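# Teleoperated floor pickup: policy hesitates near the wall after 90 demos

**Posted by Mutard**

I'm teaching a two-arm robot to clear small litter off a dark mat by remote control. One operator drives both arms with a pair of leader handles, and we record joint positions, the head camera and the two wrist cameras. I have 90 demonstrations so far. Each one starts with a new spread of stuff on the floor and ends when the operator decides the area is clear.

The trained policy is decent in open floor. It goes wrong when an item is close to the baseboard. The arm comes down, stops short, backs off a little and comes down again. Sometimes it does this until the time limit. My operators don't have this problem when they drive, although they do slow down there.

Typical wrist view while working near a corner:

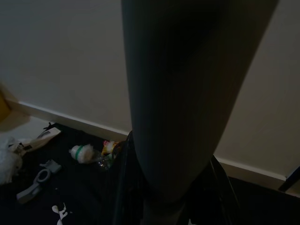 Zeng says the wrist view is the first place to look, and that more demonstrations won't help if the operators are driving from something the policy never gets. I'm not sure that applies to us. The operators have the same three camera feeds on a monitor, but they also sit in the same room and can look over at the floor whenever they like.

Things I've tried:

- Training for longer. No change.
- Dropping the head camera. Much worse everywhere.
- Lowering the playback speed. Fewer bumps, same hesitation.

Should I record more, or record differently? I can get the operators for another full week in January, so I'd like to have a plan before then.

---

**Abelardo Gaete**

Record differently. I'd be suspicious of the room before anything else. When your operators get close to the wall they stop looking at the monitor and look at the floor, and from their chair they can see the gap between the fingertip and the baseboard. The policy can't. It gets a wrist camera with a finger in the middle of it and a head camera that is too far away to judge that gap.

Put up a screen so they can only use the feeds, then have them do the same pickups. They will hate it for a day. They'll start doing things like tilting the wrist before the final approach, or coming in along the wall so the item stays to one side of the finger. Those are the motions you want in the data, and you won't get them while the operators have a better view than the robot does.

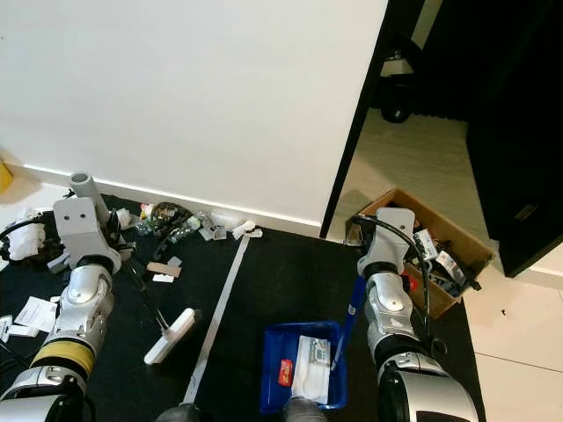 Second point: look at how the two arms share the work. In a lot of two-arm sets, one arm does the reaching and the other waits wherever the operator happened to leave it. If the waiting arm hangs in a different place every time, you are teaching the policy that its position matters when it doesn't. Pick a parking pose for each arm and tell the operators to go back to it between items.

Third, go through your 90 and find the pauses. Operators stop when they are thinking. If they stop above an item near the wall, the robot learns to stop there too, and since nothing in the image changes during the pause, it has no reason to start again. I think this explains most of your hesitation. Trim any stretch where neither arm moves, but leave in the moment when the gripper closes, or you'll get a robot that lets go too soon. On our set at Flodstead we had episodes of 800 steps that came down to 750 after trimming. It doesn't sound like much, but nearly all of it came from the last few inches of the approach, and the stalling mostly went away.

Don't mix the new episodes with the old ones right away. Train on the screened set alone first, even if it's small, and compare the two near the wall.

---

**Runum**

Had the same thing. Moved the wrist camera out a bit and it got better. Check your mount.

---

**Mutard**

Thanks both. I went through the pauses last night. Of the first 9 episodes I opened, every one had a stop right before the gripper went down near the wall, and I had never noticed it when watching at normal speed. I'm trimming those now.

Moving the camera isn't an option for me at the moment, because it would make the existing recordings useless. I'll do the screen first and keep the mount in mind.

One question for Abelardo: if an operator misses a grasp and tries again, do you keep that episode?

---

**Abelardo Gaete**

Keep it if the second try is clean. The policy is going to miss too, and it needs to have seen somebody recover. Cut it if they miss three or four times in a row, or if they bump the wall hard enough to shift the base. And have them back all the way out before they retry — a small hop up and down over the item looks exactly like the behavior you're trying to get rid of.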